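Pulville railway station

Pulville is a railway station serving the town of Pulville and the villages to its north. It lies on the Brito branch, a single-track line with a passing loop, and is the last stop before the terminus at Brito. The station has 2 platforms, linked by a footbridge, and is unstaffed outside the morning peak.

History

The branch was built to carry stone from the quarries above Brito, and passengers were at first taken only on market days. A regular service began once the loop at Pulville had been laid, as trains could then run in both directions without waiting at the junction. The original station building stood on the down side. It was pulled down when the goods yard closed, and a brick shelter was put up on the same spot.

The yard itself was sold for housing. A short length of siding survives behind the up platform and is used now and then to stable track machines. The signal box was closed when control of the line moved to Vivden, and its lever frame was given to a museum.

Services

Trains are run by Bromosent, which took over the branch together with the main line services from Vivden. There is one train an hour in each direction for most of the day, with extra trains in the morning and early evening. The last departure for Vivden leaves shortly after 11 pm. Service 276, the early train from Brito, is the only one to run through to Vivden without a stop at the junction.

The branch had a poor record for punctuality for several years. Because trains must pass each other at Pulville, a late arrival from Brito holds up the train coming the other way, and the delay is then carried back on to the main line. A revised timetable in October added three minutes to the turnround at Brito — a change passengers had been asking for since Bromosent took over. Late running fell over the following winter, though cancellations did not.

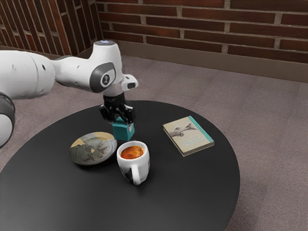
Cremilda Leite told a public meeting in the town that the extra minutes had helped in the mornings but that the evening trains were still too short, and that people joining at Pulville often stood as far as Vivden. Bromosent replied that longer trains would not fit the platform at Brito.

Passenger numbers

A survey carried out over one week recorded 2,382 journeys starting or ending at Pulville. Most were to or from Vivden. Use of the station is highest in term time, when pupils travel to the college there.

Facilities

The station has a ticket machine, a cycle rack and a small car park off Station Road. There is step-free access to the up platform only. Buses to the northern villages stop outside the main entrance.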